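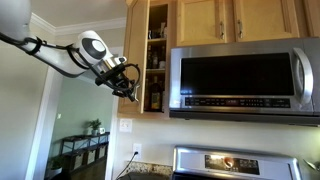

The Cabinet by the Microwave, and Other Unfinished Business

Last month I promised you a piece on spring menus. Then I went looking for the white pepper and here we are.

For anyone who joined us recently (hello, and thank you to the reader in Plernow who forwarded the soup issue to her entire bowling league), the Plulent letter is supposed to be about cooking. Every so often it turns into a letter about where the cooking things are kept, which in my house is a longer subject. The kitchen on Chmielewska Street has a perfectly respectable amount of storage. It has honey-colored wood cabinets with proper raised panels and a granite counter you could lose a lentil on for years. What it has never had is a system, unless you count "the shelf you can reach."

The trouble starts in the upper cabinet beside the microwave. I'd describe its organizing principle as geological. Small bottles and jars settle on the middle shelf. Tall things sink to the bottom, where there's headroom, and stand around shoulder to shoulder like men at a wedding who don't dance. The top shelf is for items I bought with confidence. I don't go up there much.

I asked Radek Danko to help me go through it. Longtime readers will remember Radek from the pickled plum episode. He has a small, very tidy apartment and decants things. He opened the cabinet door, looked in for a while and asked me what I thought I had in there. I said spices. He said, "How many do you cook with?" I said all of them, obviously, and he gave me a pencil and told me to write them down without looking.

I got to seven.

There's a lesson in that, and Radek delivered it at some length, so I'll give you the short version. The seven I could name are the seven I use, and they were spread evenly through everything else with what looked like real care. Cumin at the back. Paprika behind a vanilla I'd been saving for a cake nobody has requested. The white pepper, the cause of all this, was in its own row on the left, where I had looked twice.

So the rules for the middle shelf, for now: the seven stand in front, labels out. Anything I've used since last May stands behind them. Anything older gets opened and sniffed, and if it smells like the inside of a drawer it goes. I lost a marjoram this way that I'd moved house with. I felt less than I expected to.

The lowest shelf was quicker. It holds bottles, mostly dark ones, and dark bottles have a way of looking alike when you're standing over a hot pan. I have put soy sauce in a place meant for balsamic vinegar more than once and served it, and been complimented, so I'm not in a position to lecture. Radek wanted them in order of height. I wanted them in order of how often I swear while looking for them. We compromised on my way.

As for having a pepper mill's worth of dried things living right next to a microwave over a gas range, yes, I know. Warm air rises and dried herbs don't love it. Several of you have written to me about this before and one of you enclosed a diagram. The range is where it is. The cabinets are where they are. I buy smaller jars now and that's as far as I'm prepared to go.

Down below, things get murkier. At the end of the run, under the counter, there's a pale wood unit that I think of as the annex. Packages go in there standing up, because lying down they'd be admitting something. The upright rule is the one piece of storage advice I've followed for years without being told to: a box on its edge can be read from above, and a box lying flat is soon a shelf for other boxes. 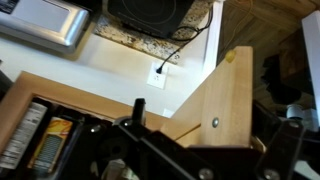 The annex was also where I expected to find the worst of it, so I'd put it off until after lunch. It wasn't bad. A few duplicates, a packet that had been opened with scissors and closed with hope. My only real change was to stop treating it as a place for food I feel guilty about. If I don't want to see a thing every day I probably don't want to eat it either, and the kind of grain that needs 600 words of encouragement on the back of the bag can go home with somebody who enjoys reading.

While we were down there Radek looked up at the counter and asked why a person with a gas range needs an induction cooktop. I had an answer ready, having been asked by everyone who's ever stood in that spot. The gas is for frying and for feeling like a cook. The induction is for rice, custard and anything else that wants a low, boring heat while I answer the door. It also sits close enough to the outlet that it stays plugged in, and I'm afraid that's how most decisions about small appliances get made. Things that live near an outlet are used. Things that have to be carried to one turn into wedding presents.

He didn't push it. He did suggest that the pan I use every day could be kept in a cabinet, with the other pans. I said it was kept on the stove. He said the stove wasn't storage. We've both known couples who split up over less, so we had coffee. 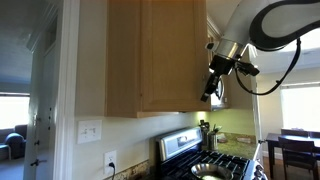

The range, with the daily pan in its usual parking space.

I'll defend the pan, though. A frying pan on the grates takes up a spot that would only be empty, and I use it at breakfast and again at dinner. Putting it away between times would mean bending down 15 or so extra times a week to prove a point to a man who doesn't live here. Everything else that had collected near the burners was moved. The pan stays.

The light under the cabinets was the other thing I'd been ignoring. It throws a yellowish-green glow on the wall that makes the kitchen look like a diner in a movie where something's about to happen. I'd meant to change it for years. Having spent most of a day reading small print on small jars, I've come round to it. It's light, and it's where the labels are.

What I'd suggest, if you want to try this at home: do one cabinet. I did parts of two and had to lie down. Write your list first, before you open the door, and be truthful with the pencil. Have someone else there, preferably someone a little smug, as it keeps you from putting the marjoram back when they aren't looking. Don't buy containers. I had a basket full of them in an online cart by eleven in the morning, a matching set from Prinduvberg with chalk labels, and by four I'd thrown out enough that there was nothing left to put in them.

The top shelf I have left for next time. Radek offered. I told him it was getting late.

A few odds and ends

The soup issue drew 31 replies, most of them about celery. I'm reading them all. If you wrote to say celery is "mostly a texture," please know you have allies, and they're very intense.

The white pepper was for a potato gratin, and the recipe goes out with the next letter. You'll need a shallow dish, more cream than you'd like to admit to, and some idea of where your nutmeg is.

Send me your own list, the one you write with the door shut. I'd like to know whether seven is normal. Radek got all of his, in alphabetical order, and I've asked him not to bring it up.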